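My second season with the air rifle

I did not plan to write about shooting again so soon, but a few readers asked how it goes with the ten metre club, so I try to put it in order. For those who are new: I started with an air rifle after the age of forty, in a small club which uses the old gymnasium of Worover school. I am not talented. I am only regular.

The rifle I use is still the Javetti I bought second-hand from a man who was giving up. It is a heavy thing for me and the stock was made for someone with a longer neck. During the first season I thought this was normal and that my neck must learn. Then Safta Sima, who shoots on the lane next to mine, looked at me for two minutes and asked why I was reaching for the sight like a turtle. We raised the cheek piece and moved the rear sight back by the width of a finger. My next card was worse. The one after that was the best I ever had until then. 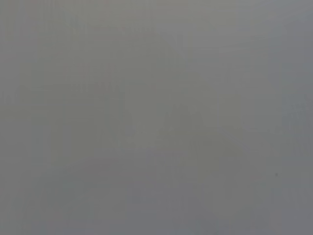

Photo: Silviu Olteanu

So the first lesson of this year was about position, and I learned it late. When the head is straight, the eye does not get tired after fifteen shots. Before, I had always a grey fog in the second half of the match and I blamed my glasses. I even went to the optician, who was very polite and told me that nothing had changed since September.

The second lesson was about pellets. I had been buying always the same tin, the one that the club sells, and I never asked if my barrel liked it. Silviu Olteanu has a clamp for testing and he let me use it for one evening. We tried two sorts: the club ones, and a tin of Fliltora with a slightly larger head. From the clamp, the Fliltora pellets made a hole which was nearly round, and the club ones made something with an ear on the side. It is a small difference. For a person who shoots as I do, it is perhaps worth a few points in a whole match. But I liked to know it, and I bought 300 more of them the same week.

I should say that pellets are sensitive. I carried one tin loose in the bag, under my shooting shoes, and many of them had the skirt bent when I opened it. Now I look at each one before I load it, which also makes me slower, and slower is good for me.
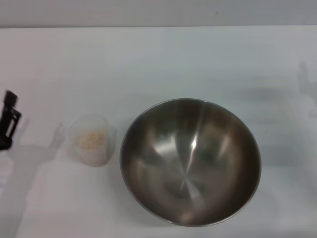

Reading time: 7 minutes

Now the competition, which I promised to tell. It was a friendly match against the club from Lambrechts, standing, forty shots, whole points only, so the maximum is 400 for each person. Some of their people are very strong. I was on the last lane, near the radiator, and I was already too warm in the jacket before the sighting shots.

I made the mistake that everybody warns you about. After a good first series I began to calculate. I knew what I needed in each of the next three series for a new personal best, and with this number in my head I held every shot too long. The muzzle becomes quiet, you wait for it to be even more quiet, and then it starts to shake and you pull anyway. Twice I took the rifle down and started again. I should have done it perhaps ten times.

At the end it was not my personal best. It was my third best, and I was not last on our side. Safta won her group and got a jar of honey, and she gave me a spoon of it in the car park – from a plastic spoon, standing, with the jacket still on.

For the summer I have a simple plan. I will train dry, without pellets, in the corridor at home, with a small black dot on the wall at the height of my eye. Ten minutes in the evening, not more. I want to learn to put the rifle down when the shot does not come. Silviu says I should also do something for the lower back, and he is right, but I have said this to myself already last year.

If somebody knows a good glove for a small left hand, please write it in the comments. Mine is worn through at the thumb, and the shop has only large ones until autumn.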